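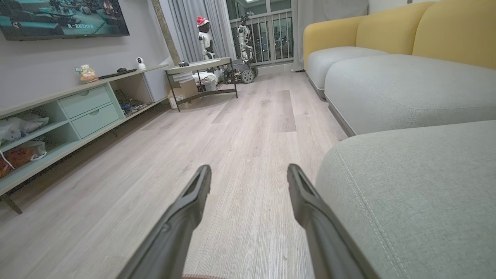 Chapter 4
Learning from Demonstrations Recorded in Homes

A robot that has learned to pick up a cup in a laboratory will often fail to pick up the same cup in a living room. The cup has not changed. The light comes from a different side, the table is lower, and the background is full of things the robot has never had to ignore. This chapter deals with one way of closing that gap: collecting the training data in homes from the start.

In Chapter 3 we treated a demonstration as a list of states and actions. Here we add the camera. When the camera sits at the wrist, it moves with the gripper, and every motion of the arm changes the view. The fingers stay in nearly the same place in the image while the room slides past behind them. A policy trained on such images learns where the object is relative to the fingers – it does not need to know where the object is in the room.

The main example is the Maltura study, run by Celeste Núñez and Leandro Espinoza. They recorded demonstrations of four tasks in 15 homes and trained one policy on all of them. A second policy was trained on the same number of demonstrations, all recorded in a single laboratory. Both were then tested in a home that neither had seen, with 100 trials each. The policy trained in homes completed 58 of its trials. We will come back to the laboratory policy in Section 4.3, after you have had a chance to predict its score.

Two points about the method matter for what follows. First, the total amount of data was held fixed, so any difference in the results has to come from where the data was recorded. Second, the people giving the demonstrations were told not to tidy up. Bags stayed on shelves and cables stayed on the floor.

Section 4.1 describes the wrist camera and its field of view. Section 4.2 covers the recording procedure and the checks used to throw out bad demonstrations. Section 4.3 presents the results, and Section 4.4 looks at the failures, most of which happened in the last few inches before contact.

You will need the notation for policies from Section 3.2. Readers who have worked through the Clodby exercises can skip the review at the start of Section 4.1.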